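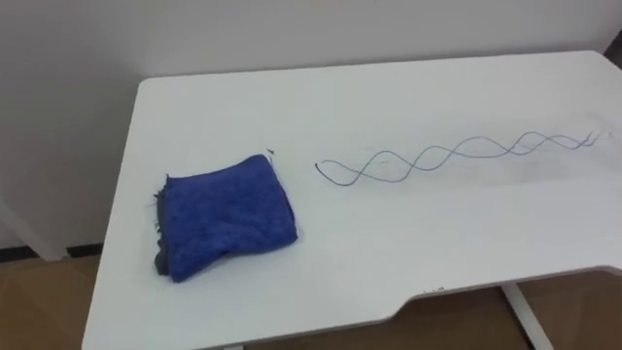 Folded blue towel on a white desk.

How to Press Flowers for Art Class

Pick flowers in the afternoon, once the dew is gone. Pansies and ferns are easiest. Skip roses until you have done a few batches.

1. Lay two sheets of plain paper inside a heavy book.
2. Place the flowers face down so they do not touch.
3. Close the book and stack more books on top.
4. Change the paper after 48 hours, then leave everything alone for two weeks.

Lift each flower with tweezers. Glue it to card stock with a thin coat of white glue.

Shazia Zaidi's students bring finished cards to the Clirari art table in February. Card stock is 75 cents a sheet at the front desk.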